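Community Growing, Session 4: Running a Youth Planting Day
Tutor: Esther Kinyua

Welcome back! Last time we drew up bed plans, and this week we get to fill those plots with young people, which is the best bit of the whole course.

Start with the ground. At Groltcombe, Hamisi Muriithi splits his groups by job – diggers, sowers, waterers – and swaps them over after 35 minutes.

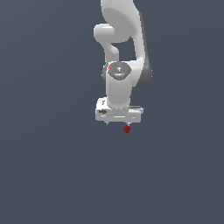
Fig. 1. White robotic arm, computer render.

Keep groups small. A group of 14 with two leaders works beautifully, and everyone gets a go with the good trowels.

October is a lovely month for broad beans and garlic. Sow beans 5 cm deep, and let the children write their own labels (spelling optional!).
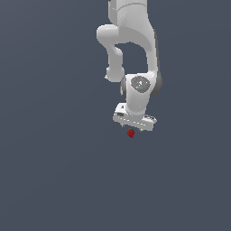

Garlic goes in pointed end up, with the tip just under the soil. Younger ones love pushing the cloves in, so save that job for them.

Compost next. Mix green waste with torn card, and let them feel the difference between new and finished compost
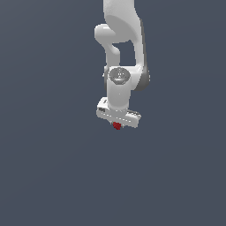

before they spread any on the beds. Gloves on, hands washed before snacks.

For Wednesday: read the Mugo Lane case study and bring a one-page plan for your own planting day.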